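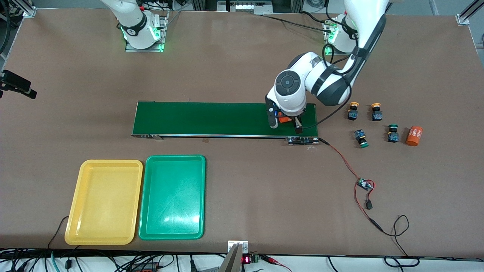

Section 4. Setting up the tabletop belt and sorting the button switches

Welcome back, and well done on getting this far. By now your Korncombe belt should be out of its box and you should have a good-sized table cleared for it. Give yourself more room than you think you need. The belt is narrow, but it is long, and you will want open tabletop past the end of it for the switches and the wiring.

Before you begin, have these within reach:

The belt, with its end unit attached
The control module and its red and black lead
The long black power cable
The tray of 36 push-button switches
2 shallow bins for finished work

Placing the belt

1. Set the belt down the middle of the table, running left to right, with the end unit on your right.

2. Press gently on each corner of the metal side rail. If it rocks, turn the foot underneath that corner a little at a time until it sits still (a folded piece of card will do nicely for an evening, but please don't leave it there for good).

3. Lay the control module flat on the tabletop, a hand's width from the end unit.

Connecting the wires

4. Run the red and black lead from the end unit to the module. Red goes to the terminal marked with a plus sign. Push until you feel the plug seat.

5. Join the long black cable to the small connector on the far side of the module, and let the slack curl toward the nearest corner of the table.

CAUTION: Leave the power off until step 7. The circuit boards are not covered, so keep drinks, coins and loose screws well away from them.

Sorting the switches

6. Put a few switches on the table to the right of the belt, spaced so you can pick one up without knocking over its neighbor. Stand them on their bases where they will stand, colored cap upward.

7. Turn on the power and let the belt run empty for 12 seconds. A soft, even hum is what you want to hear.

8. Place the switches on the belt one at a time, near the middle of its width. Begin with a single cap color and finish it before you move on to the next.

NOTE: A cap that feels loose should be pressed back on with your thumb before it goes anywhere near the belt. Rin Sugawara, who wrote the first edition of this guide, kept a saucer for stray caps, and we still recommend one.

If the belt drifts to one side, switch off, wait for it to stop, and see "Straightening the belt" on page 54.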